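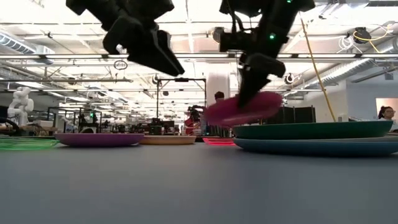 The Geddes Open Day is a public visiting day held each year at the Geddes Automation Workshop in Gurnville. It consists of guided tours of the workshop floor, short talks and live demonstrations of robot arms handling ordinary household objects. Entry is free, but places on the tours must be booked. The largest edition to date was held on July 22, 2023, when 1174 visitors were admitted.

Background

The Geddes Automation Workshop occupies a former cannery on the south side of Gurnville. It was fitted out as a shared research and training space by Plokico, a local engineering firm, which remains its main tenant. The ceiling services were left exposed during the conversion, and cable and air lines are run overhead where possible.

In its first years the workshop opened only to school groups and to trade visitors with an appointment. Requests from residents led to a trial public day one April, with the demonstrations limited to a single bench. The event was moved to July the following year so that the loading yard could be used for queuing and food stalls, and it has stayed in that month.

Program

Tours leave every half-hour and take 60 minutes. Each group is limited to 14 people, a number set by the width of the marked walkway between the work cells. Black tape on the concrete shows the floor divisions, and striped hazard marking is used beside some of the dark floor areas. Visitors are asked to stay on the walkway, to tie back long hair and to leave prams at the front desk.

The usual order is a safety talk, a walk past the machine benches, the tabletop demonstration and a question period. The talks are given in the old canteen. They have covered grinding and finishing, machine vision, apprenticeship routes and the cost of automating small production runs. A printed floor plan is handed out at the door and is collected again at the end.

Tabletop demonstration

The best-attended part of the day is the Pakach demonstration, named after the software project under which it was developed. Two black arms work from opposite sides of a blue-grey table on coloured plates, bowls and lids. The arms are fixed to black rails along the sides of the table. Both are fitted with narrow two-finger grippers, which suit thin rims better than the wide padded jaws used in earlier years.

The task is dish handling. Pieces are picked up by the edge, moved and set down in stacks, or nested where the sizes allow. Some of the pieces are translucent. These are included on purpose, as clear and tinted plastic is harder for a camera to pick out than a solid colour. The order of the pieces is changed between runs, and visitors in the question period may ask for a particular starting layout.

A run in which a piece is dropped or a stack topples is not restarted out of sight. The operator stops the arms, clears the table by hand and explains the fault to the group if the cause is known. In the 2023 season the project logged 3947 runs, counting both the open day and the practice sessions leading up to it.
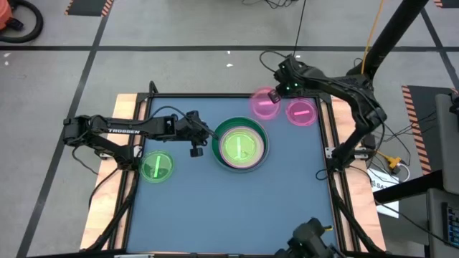 Equipment and layout

The tabletop cell is built on a plain frame with a flat blue surface and exposed wood outside the side rails. Lettering on the forearm of one arm reads TROSSEN. Cables are left uncovered so that the cell can be altered quickly between sessions. Small green indicator lights can be seen beside a gripper while the cell is in use.

Views are taken from beside or above the table and from close to the gripper. The wider views help visitors at the back of a group follow the order of stacking. The close view is mostly of interest to those asking about control, as it shows how little of a large plate can be seen once the fingers are near it. The edge of the rim and the shadow beneath a neighbouring dish are often the most useful cues.
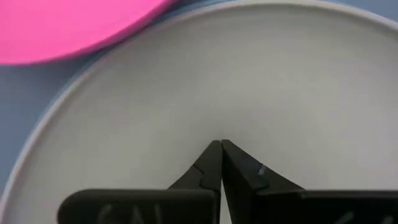 Gripper fingers over a light grey plate, with part of a pink plate at upper left, seen from a camera at the arm's wrist.

Reception

Feedback cards from the 2023 edition were largely favourable. The tabletop demonstration was the item most often named, and the most common complaint was the noise level on the workshop floor, which made the guides hard to hear. Several visitors also found the dish handling slower than they had expected. Plokico has since supplied the guides with portable speakers and added a short note on operating speed to the safety talk.

Parking in the surrounding streets has been a recurring concern, and a shuttle bus now runs from the Gurnville railway station on the day of the event.

See also

Gurnville Cannery
Pakach (software project)
Plokico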